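Hola, Imke:

Te debía este informe desde hace semanas y ya me da hasta vergüenza, así que va todo junto, lo bueno y lo regular. Recuerda que lo que nos financiasteis fue la campaña de higiene de manos y de limpieza de superficies en los dos centros de salud, Stirnness y Darencombe, y que el dinero tenía que llegar hasta mayo. Va a llegar (justo, pero va a llegar).

Empiezo por Stirnness, que es donde mejor nos ha ido. Pusimos 16 dispensadores de gel en los pasillos y en las salas de espera, y el consumo subió desde la primera semana. Deming Jin lleva el registro de recargas y me lo pasa cada mes en una hoja que da gusto leer. Hasta ahora hemos anotado 1.231 observaciones de lavado de manos entre el personal, antes y después de tocar al paciente. El «antes» sigue flojo, sobre todo en el turno de tarde. El «después» lo hace casi todo el mundo, cosa que ya sospechábamos: uno se lava cuando se siente sucio.

En Darencombe arrancamos tarde. La dirección cambió a mitad de invierno y hubo que volver a pedir todos los permisos, incluidos los de los talleres con las familias. Enda Doherty se pasó tardes enteras al teléfono y al final lo sacó adelante, ¡menos mal! Hemos dado ya dos talleres, uno para cuidadores de personas mayores y otro para padres de guardería, y en el segundo faltaron sillas.
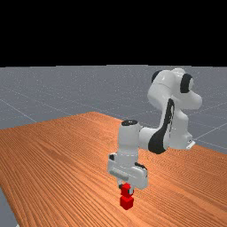 Fiachra Scanlon
18 de abril de 2009

Sigo con las cuentas, que sé que es lo que más te preguntan arriba. Del dinero asignado a material nos quedan 2.395 euros. Quiero gastar una parte en reimprimir los carteles, que los primeros salieron con una letra minúscula y la gente mayor se quejaba con razón, y el resto en gel para Darencombe. El proveedor, Skurum, nos mantiene el precio si pedimos antes de que acabe el mes. Si te parece bien, dímelo pronto y lo encargo.

Lo que peor llevo son las encuestas. Las repartimos en papel a la salida de la consulta y vuelven pocas, muchas a medio rellenar. Jarlath Geraghty propone hacerlas de viva voz en la sala de espera, tres preguntas y ya está, y creo que le voy a hacer caso. Perderemos algo de detalle, pero tendremos respuestas de gente que ahora mismo no contesta nunca (los que vienen con prisa, los que se dejan las gafas en casa).

También tengo pendiente la parte de los teclados y los teléfonos de recepción. En Stirnness ya se limpian al cambiar de turno y hay una hoja para firmar; en Darencombe la hoja existe, pero la firma aparece un día sí y tres no. Voy a ir yo a hablar con ellas, sin sermones, con un café delante.

Para mayo me quedan el último taller, la segunda ronda de observaciones en Darencombe y el resumen final con las facturas. Te mandaré las facturas escaneadas aparte, que la otra vez el correo se atragantó.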